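Going down to one salary, does it work?

satish_nair
My wife wants to stay home with our son from May. We would lose 2 of our 5 income sources and keep 4000 a month. Is it enough in Nonitbridge?

fkinnear
Depends on your rent. Daycare cost us 600 a month for mornings only, so subtract that first. Also gas and lunches.

Trandasance
I don't agree with Fiona. She forgets the retirement money. My sister stayed home and still regrets this part.

fkinnear
Regret is personal. I was asking about rent.

satish_nair
Thank you both. Rent is fixed until next year. On Saturday we wrote all expenses on one paper, and the car is the biggest problem.
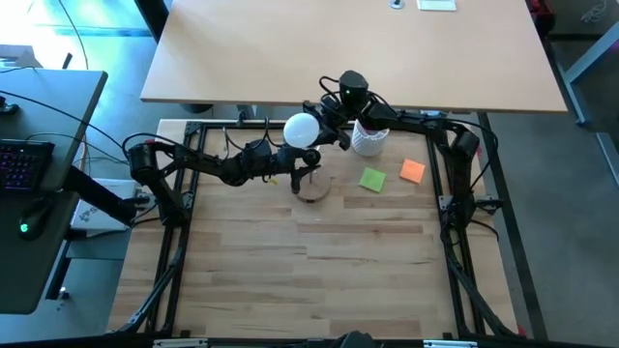

We could sell it, but then the doctor is two buses away. My wife says we try one month on my salary only and save hers.

Trandasance
Do this trial. But make it two months.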